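Trollis Simulator Set-up Guide
Section 4: When the gripper won't let go

Last updated Apr 25, 2019

This is the section most of you came for, and I'm glad you did, because chasing this fault teaches you more about the simulator than any of the tutorials! A stuck grip shows up when the controller sends "open" and the fingers stay where they are, or when they open and the held object carries on travelling with the hand. We call the first one a jam and the second one a ghost grip. They look alike on screen and need different fixes, so work through the steps in order.

CAUTION: If your Trollis session is linked to a real arm through the Jasa bridge, unlink it before you start. Several of these steps reset the joint targets, and a real arm will try to follow. Press the stop button on the real arm as well. Closing the bridge window does not unlink it.

Before you start

1. Pause the simulation. Don't stop it, or you'll lose the contact log.
2. Save a copy of the room file under a new name.
3. Open the Contacts panel and set the log length to 800 lines. The default is far too short to catch the moment a grip goes bad.

Finding the fault

4. Switch to the wrist view and look for a clear gap between the fingers and any nearby surface. Dark fingers over dark furniture are a real pain to read, so turn on Edge Tint if you can't tell where one ends and the other begins.
5. Switch to the room view and check the whole arm. A rounded elbow pressed against a cabinet will stall the hand just as surely as a bad finger joint.

The living room test scene, in wrist view first and then room view:
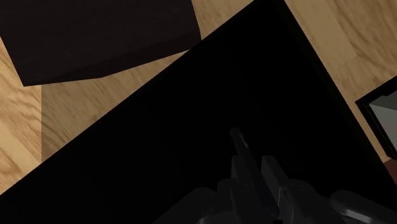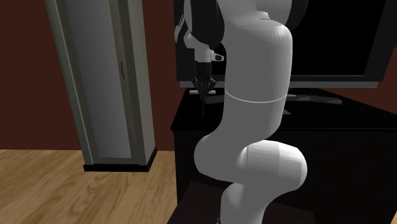

Cusi wrote in after the March release to say that step 5 should come first, as the last three jams on that set-up were all elbow contact and the fingers were perfectly fine. Fair point, and if your arm is parked close to furniture, go ahead and swap the two steps. Kolar added that Edge Tint slows down older laptops and should be switched off again before you press play.

6. Search the contact log for code 257. If it's there, you have a jam, so go to step 7. If it isn't, you have a ghost grip, so skip to step 10.

Clearing a jam

7. Lower the finger force to 2 and step the simulation forward one tick at a time.
8. Watch the joint readout. When the numbers start to move, send "open" again.
9. If they never move, raise the wrist by hand using the Move tool until the contact lines disappear from the panel, then repeat step 8.

NOTE: Raise the wrist straight up. Dragging it sideways can push a finger inside a tabletop, and then you're back to your saved copy.

Clearing a ghost grip

10. Select the held object and open its Links tab.
11. Delete any link with the wrist listed as its parent. The object should drop on the next tick, and it's very satisfying to watch.
12. If it hangs in the air, check that gravity is on for that object. Imported objects often arrive with it off.

Before you go back to work

13. Run the open and close test with nothing in the fingers.
14. Return the finger force to your usual setting.
15. Relink the Jasa bridge only after the test passes, and keep a hand near the stop button for the first run.

If the fault comes back, send us the contact log and the room file together. Please don't trim the log. The lines just before the fault are the ones we want to see.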